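Trover hand-held gripper, bench 2: setup and care notes

Status: maintained, in the sense that someone opens the file most months and fixes a spelling mistake. Last proper rewrite was in June, after the second set of finger pads gave up.

What this covers

How to get the Trover gripper ready for a recording session, how to keep it going and what to do when it sulks. It doesn't cover the arm, which has its own README and its own personality. The recordings themselves are described in the Ramalho data card, one folder up. If you were looking for the licence, it's in the file called LICENCE.

What's in the folder

- calibration/ holds the current lens and finger calibration. There is also calibration_old/, and please stop loading that one.
- tags/ has the marker sheets, ready to print. Print at full size. "Fit to page" has cost us an afternoon on two separate occasions.
- logs/ is one text file per session. Write in it as if the next reader is tired and slightly annoyed with you.
- scripts/ contains check_grip, check_tags and a third script whose purpose we're still discussing.

Before a session

1. Charge the battery to at least 80 per cent. The gauge is an optimist below that.
2. Wipe both finger pads with a barely damp cloth and let them dry. No solvent on the mesh.
3. Squeeze the trigger fully 16 times. The fingers should open and close at the same speed each time, and check_grip will draw you a graph if you don't trust your eyes.
4. Make sure nothing is stuck over the louvred vent. Labels are the usual culprit, generally labels saying not to cover the vent.
5. Put the marker tag where you want it and run check_tags from the starting position.
6. Say out loud that you're starting. It saves on retakes.

Setting up the table

We use the round table for anything involving small boxes and the lamp, mostly for the curved edge, which gives the tracking something to complain about. Keep the tag flat to its backing and facing the operator. If the cloth is part of the task, hang it first and set the tag afterwards, so that you don't drape one over the other and spend the next hour reading about lens distortion.

Ceiling lights stay on for the whole session. If one starts to flicker, stop and note the time in the log. Flicker looks a lot like a tracking fault, and we have taken a perfectly healthy gripper apart to prove it.

Approach the box from slightly low, with the gap between the fingers lined up on the lid. Over-the-top approaches work too, but the housing blocks more of the table than you'd think. 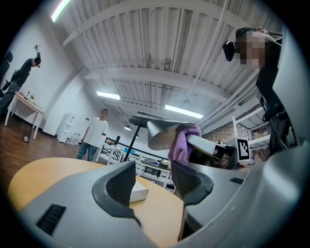

Jadwiga Pawłowska disagrees with the low approach and asked for that to be recorded here. Her note reads: "Coming in low is fine for a box, but you're filling half the view with grey plastic and ceiling. Go level if the tag matters more than the grasp. Also, whoever wrote step 3 should say that the count starts after the first squeeze, which is always stiff." She has a point about the first squeeze. The low approach stays until somebody shows me numbers.

Looking after the pads

The mesh wears on the inner face, near the tip, and it wears unevenly if the fingers are out of line. Swap both pads together, even when one looks fine. The last pair lasted 278 sessions, and by the end it could hold a box or a grudge but had trouble with cloth.

To change them, power off, slide the old pads out, clean the seats and press the new ones home until they stop moving. Spares live in the Cololska drawer. If the drawer is empty, order more before you tell me it's empty.

Known faults

- Fingers close but don't quite meet. Usually crumbs. Clean the seats, then rerun check_grip.
- Tag found, then lost, then found. Check for glare on the print. Matte paper helps a great deal.
- Clicking from the housing. Loose screw on the right side. Tighten by hand and stop when it stops; the plastic threads have been through enough.
- Trirkano logger won't connect. Unplug it, wait, plug it back in. We've looked for a more dignified fix and there isn't one yet.

Changes to this file go through a pull request. Fixes to the spelling of "calibration" can go straight in.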